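Chapter 4
A Morning at the Open Day

145 shares | 18 comments

Most of us meet our first working robot from behind a rope, at an open day, with a coat over one arm and a paper cup in the other hand. I think that's a perfectly good way to meet one, and it is how this chapter begins. The lab at Varholm opens its doors every October, and the year I went there were 143 names on the sign-in sheet by lunchtime, a good many of them schoolchildren who had come over on the bus from Lundau and who asked far better questions than I did.

The station that held people longest was a two-armed one, set up for handling groceries. Fruit, a bag, a basket, a bit of cloth - the sort of things you or I would move around a kitchen counter while thinking of something else entirely. I had meant to stay for one short demonstration and ended up staying for 6, and I would gladly have stayed for more if my feet had let me!
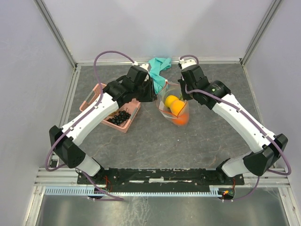
What kept me there was how much there was to think over in such a homely job. A lemon keeps its shape wherever you take hold of it, but a plastic bag folds and slides and has to be found all over again each time it is touched. A cloth is worse still. And once you have two arms instead of one, each has to know where the other is going, or they will spend the morning bumping elbows like cousins at a holiday table.

In the pages that follow we will take up these matters one at a time, starting with grasping and going on to the question of how two arms share a space. Before you read further, please try a small experiment at home. Put an orange into a thin plastic bag using only your thumb and one finger of each hand, and go slowly. Write down each time you have to let go and start over - you will want those notes when we come to Section 4.2.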